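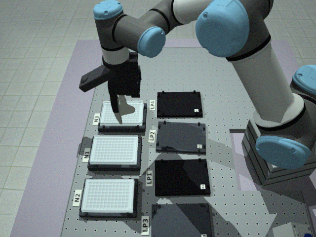 Home | Projects | Reports | Course Notes | Contact

Evaluating the Colow Plate Handling Kit in Simulation
Ona Lukoševičius, Lab Automation Project

1. Purpose

Our group was asked to review the Colow kit before the department decides whether to rent one. Colow is sold by Bemon as a package: arm, gripper, perforated deck, plate nests, and a simulator license. I only worked with the simulator. Nothing in this report was tested on real hardware.

2. Setup

I used the starter layout with three nests, N1 to N3, each loaded with a microplate. The four LP holders start empty and serve as drop-off points. Installation took most of a Sunday. The manual skips a step where the license file has to be copied by hand, and I lost a couple of hours to that.

3. Method

Each run picked a plate from a nest and placed it in an LP holder. I wrote the routine in Drestari, the kit's scripting tool, and let it choose nest and holder at random. A run counted as good if the plate ended up flat in the holder.

4. Results

I logged 1443 runs. Of these, 324 used the default approach height, and nearly all the bad placements came from that group. After I raised the approach by 9 mm, the gripper finger stopped touching the neighboring plate on picks from N1. The rest of the runs used the new height.

Cycle time was not a problem. Loading a new layout was slow, and the simulator crashed twice when I renamed a nest during a run.

5. Cost

The quote we got was 901 a month, with support included. The Steiner kit is cheaper but comes with no simulator.

6. Recommendation

Rent for one term and repeat the N1 picks on the real arm first. The default height should be changed before anyone else uses the layout.

Comments (3)

mkl: Did you try it with lids on?

Ona: No, the plate model I used has no lid.

tfarrow: Same license file problem on my laptop. Thanks for writing it down.

This site uses cookies to remember your settings. Accept | Decline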